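Beathag Buchanan has tuned pianos in Pendholm for 30 years, and she still does most of it by ear. She learned from Efren Cabanatuan, who had a shop on Fajardo Street and took her on at nineteen.

"He made me listen to one string for a whole morning," she says. "I thought he had forgotten I was there."

Her week runs to 11 pianos when the schools are open, fewer in summer. Church halls are the hardest, she says, on account of the heating going on and off.

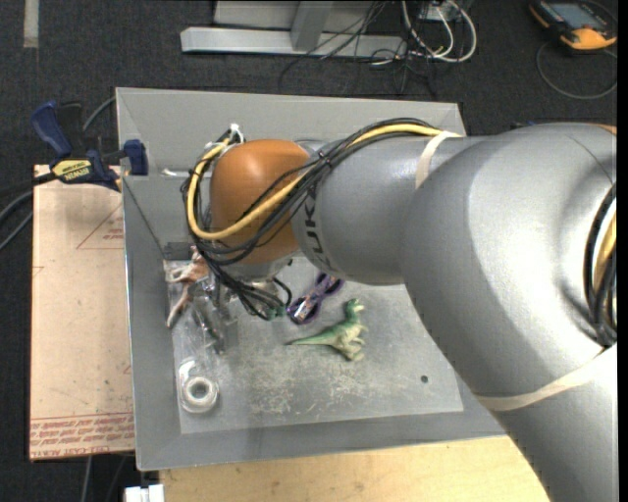 Page last changed: April, 4:40 p.m.

Asked what owners get wrong, she mentions radiators first, then plants. "People put a fern on the lid and water it. I've found soil on the hammers."

She charges extra for a piano that has gone more than 2 years without a visit, and usually needs to come back a month later. She has no plans to retire. Her next job is an old upright in Puststead with three dead keys.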